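Senholm stellt Simulationspaket für zweiarmige Robotertische vor

Norkach, im Februar - Senholm erweitert sein Angebot für die Automatisierungsplanung um das Simulationspaket Stamex. Es bildet Arbeitsplätze mit zwei Roboterarmen vollständig am Rechner ab, von der Tischplatte bis zum Regal. 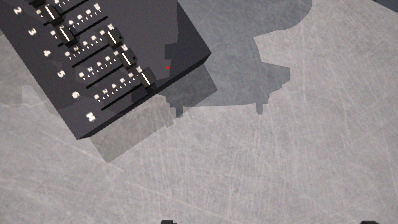

Anwender können Greifabläufe damit erproben, bevor Hardware beschafft wird. Die Bibliothek enthält 302 Objekte, darunter Messgeräte, Flaschen, Schachteln und Bediengeräte mit Schiebereglern. 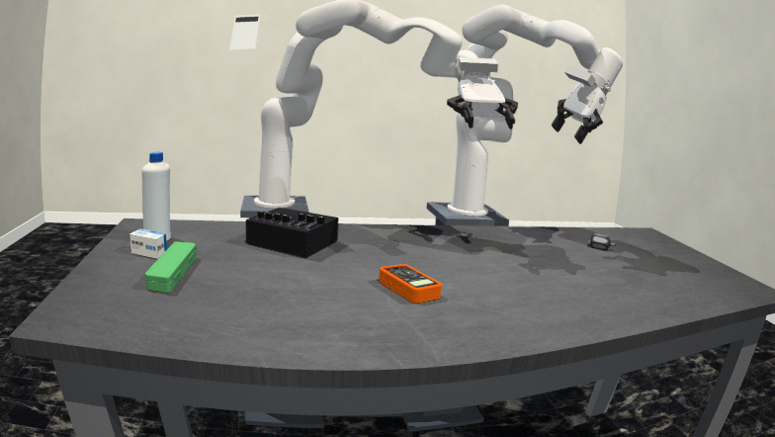 Entwickelt wurde Stamex gemeinsam mit dem Ingenieurbüro Fankhauser. Jede Szene lässt sich aus mehreren Blickwinkeln berechnen - auch aus nächster Nähe am Greifer. Böden, Oberflächen und Schattenwurf sind frei wählbar.

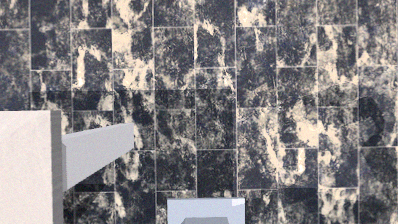

Zum Lieferumfang gehören 120 vorbereitete Szenen sowie eine deutschsprachige Dokumentation. Eigene Objekte können über eine Importfunktion ergänzt werden.
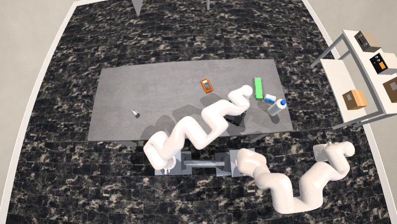 Preise und Verfügbarkeit

Stamex ist ab März erhältlich. Die Jahreslizenz kostet 1.230 Euro je Arbeitsplatz und schließt technische Unterstützung ein. Hochschulen erhalten auf Anfrage gesonderte Konditionen.

Pressekontakt: Senholm, Unternehmenskommunikation, Norkach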